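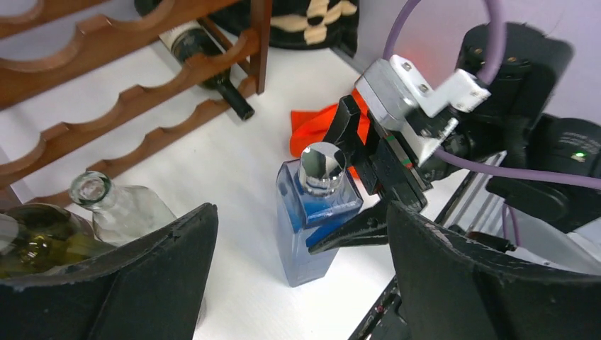 Figure 1. Blue glass bottle with chrome cap.

What Are You Paying For? Perfume Packaging and Perceived Quality
Olga Palma and Sadao Maruyama
Consumer Behavior, final project
Instructor: Veronika Hofstetter

1. Background

Perfume is sold mostly to people who can't smell it yet. It sits in a sealed box, or on a website, and the buyer has to go by the bottle, the name and a photo of someone on a horse. We wanted to find out how much of the opinion people form about a scent is already in place before any of it reaches the nose.

Our first idea was to compare real luxury brands. Our budget ended that idea in one afternoon.

2. Method

We bought one inexpensive citrus scent and put it into two containers: a heavy glass bottle with a metal cap, and a plastic travel sprayer from the drugstore. We named the first one Flemura and the second one Garko. Olga maintains that Garko was a fair name. Sadao has since conceded that it sounds like a drain cleaner, and we return to this under Limitations.

In April, 51 students tried both on paper strips in the hallway outside the library. Half started with Flemura and the odd one out was assigned by coin toss. Each person rated both scents on a 20-point scale and guessed a price.

3. Results

Flemura scored higher on "elegant," "long-lasting" and, to our surprise, "natural." Garko won only on "would use at the gym." One participant called Flemura "warm, like an expensive hotel" and Garko "like a cheaper hotel." A few people suspected the two were the same. We thanked them and wrote it down with some bitterness.

4. Limitations

We changed the name and the container at the same time, so we can't separate their effects. Anouk Dijkstra pointed this out during our proposal talk and we should have listened. The hallway also smelled of lemon by midafternoon, which can't have helped the later ratings.

5. Next steps

A second round would use four versions, with each name paired with each container. We still have most of the scent left and are open to offers.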